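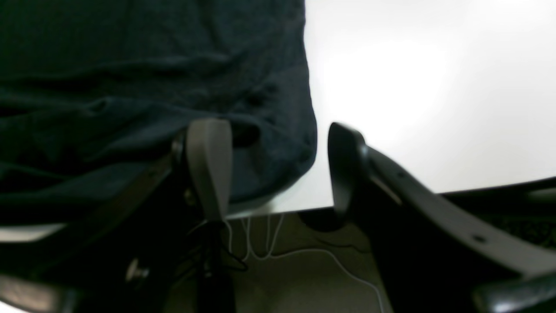

Pinza con tela azul marino, vista desde la muñeca. Dedos separados.

Kit de buenas prácticas Nelon para manipulación de textil
Ref. Nelon-16 · Disponible · Envío desde almacén

Juego de dedos, señalización y plantillas de registro para celdas donde un brazo trabaja con toallas, paños, prendas dobladas. Pensado para laboratorios y talleres pequeños que ya tienen robot y necesitan poner orden en el puesto. El brazo no va incluido.

Qué trae
2 dedos de punta redondeada, tipo pala
Tornillería de fijación
Bridas y clips para cable bajo mesa
Plantilla de inspección diaria (papel y PDF)
Cartel A3 con las normas de la celda
Guía de evaluación de riesgos, 65 páginas, en castellano

Normativa
La guía sigue la estructura de ISO 12100 (evaluación de riesgos) e ISO 10218 partes 1 y 2. Ojo: el kit no certifica nada. La conformidad de la celda completa es cosa del integrador o de quien la monte, con su análisis y su documentación. Nos lo preguntan mucho. No, poner el cartel no vale como marcado CE.

Normas de uso que recomendamos
Puntas sin cantos vivos. Si hay rebaba, se cambia el dedo, no se lija.
Revisar apriete de tornillos antes de cada turno, con el robot parado y consignado.
Cables recogidos y sujetos bajo la mesa, fuera del recorrido del brazo. Nada colgando hasta el suelo en zona de paso.
Una sola prenda en la zona de agarre.
Tela oscura sobre mesa clara o al revés, el contraste ayuda a la cámara de muñeca.
Fuerza de agarre: empezar por el mínimo y subir poco a poco. Apuntar el valor en la plantilla.
Manos fuera mientras haya movimiento. Para recolocar tela, parada primero.
Seta de emergencia al alcance del operador, sin cajas ni sillas delante.
Guantes holgados, cordones y mangas sueltas, prohibidos en la celda.

Compatibilidad
Adaptador Plandisora: directo. Adaptador Skerkesar: hace falta la placa intermedia, se vende aparte (pedir con el kit, que luego son dos envios). Otras pinzas: mandad plano de la brida y lo miramos.

Mantenimiento
Limpiar los dedos con paño húmedo y jabón neutro. Sin disolventes. Pelusa en las guías: aspirar, no soplar. Guardar las plantillas rellenas junto al expediente de la celda, sirven si hay auditoría o un incidente.

Garantía
2 años en dedos y adaptador. No cubre golpes contra la mesa ni montaje con tornillos distintos a los del kit.

Pedidos y dudas
Distribuye Abeysekara. Precio según cantidad, pedir presupuesto por el formulario indicando modelo de pinza y tipo de tela. La nueva edición de la guía sale en octubre, quien compre antes la recive gratis en PDF.

Ficha actualizada: domingo, 23 de agosto de 2026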